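Course notes, unit 4: Clearing and resetting shared tables
Eduardo Navarro, Graddale

4.1 Scope

These notes cover tables used for more than one purpose in a day. The worked case is the recreation room at Graddale, where table tennis tables also take books, papers, drinks and tableware. The aim is a surface ready for play and a known place for every item removed from it.

4.2 Terms

Load: everything on the surface that does not belong to the game.
Kit: paddles, balls, net and posts.
Holding point: a shelf or side table where load is set down before sorting.

4.3 Sorting classes

Class A, liquids. Any bottle or cup, open or closed, full or empty. A capped bottle is still Class A. Capacity is taken from the label; 500 ml is the usual upper size in this room.
Class B, paper. Books, folders, loose sheets, magazine files. A file that is open at the top is carried upright.
Class C, tableware. Plates and bowls, stacked by diameter.
Class D, kit. Stays in the room and goes to the kit shelf.

Items that fit two classes take the earlier letter. A paper cup is therefore A, not B.

4.4 Order of removal

Remove A first, then C, B and D. Paper is lifted only after the liquids are gone. Where a bottle stands close to a plate, take the bottle by itself and return for the plate. Do not carry the two together.

Paddles are placed rubber face up during clearing and go into covers at the end. Wipe the surface with a damp cloth from the net toward the end line, then dry it. Bottles leave a ring if left standing overnight.

4.5 Worked case

Table 1 holds load from all four classes: a partly filled bottle with a red label, a magenta plate, a paper cup on its side, two books, a cardboard magazine file and two red paddles. The bottle and the cup go first. The plate follows, then the books and the file. The paddles are last. 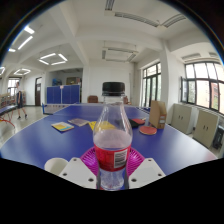 4.6 Exercise

Draw a plan of a shared table you use yourself. Mark each item with its class letter and number the items in order of removal. Add the holding point and the walking path to it. One page, handed in at the November session.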